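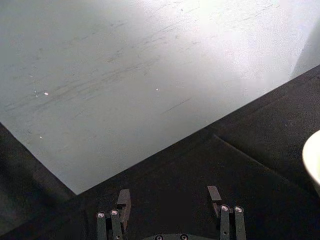

Two arms at the cup bench – what happens to the people?

Giddale Staff Room > Kitchen and Dish

paperhat
Mar 5, 2022

My canteen is on Daltent's list for a pair of these arms in May. The flyer says they "free staff for guest-facing work." We don't have guest-facing work. We have a hatch. Has anyone worked next to a set, and what did it do to your shifts?

gravyboat_8

We've had a pair for one season. They handle cups and bowls at one bench and do nothing else. I used to stack with a partner and talk the whole time. Now I load, I wait, I clear whatever the arms didn't like. Same pay, more standing. My partner got moved to the loading dock and hates it.

Tinsnip

Sorry, but that job wrecked my wrists. 120 racks a shift, and I wasn't doing it for the conversation. If a machine wants my cups it can have them.

gravyboat_8

Fine, but did they give you something better, or did they cut your hours? At our place it was the hours.

Tinsnip

They kept mine. I know that isn't everyone's story.
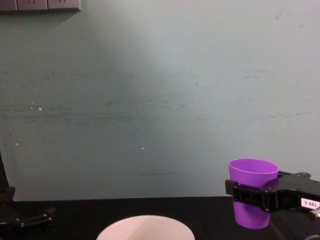 Hanane Abdelaziz

I run the bench at our site, so shoot at me if you like. One arm has a purple cup by the middle and the other has nothing in its gripper, with a white bowl between them. I'd ask any salesman about that second arm. On our cost sheet it's priced as a full pair of hands. I've spent plenty of shifts watching it and I wouldn't pay it as one.

What changed for my people is the kind of tired they get. Less lifting, more watching. Two of them like it. The rest say the day drags, and I believe them. Also, someone has to know what to do when it stops, and that someone never got a raise for it. I've asked twice. 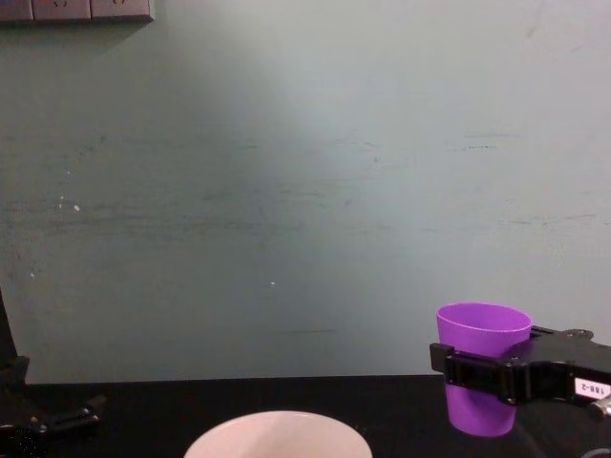 I'd also get the hours in writing before May. Ours were promised out loud by a manager who has since gone to Gukero, and the new one says he never heard of it.

Czerwiński

My grandfather's dairy opened in 1887 and people said all this about the bottle washer. Work moves around. It always has.

paperhat

Your grandfather was running a dairy in 1887?

Czerwiński

Great-great. The point stands.

gravyboat_8

It stands for whoever owned the dairy – what did the bottle washers say?

Hanane Abdelaziz

paperhat, ask for paid training time too. We learned the stop and restart steps on our breaks, which was dumb of us.

paperhat

Thanks. Meeting is next week. I'm going in with the hours question first and I'll post what they tell us.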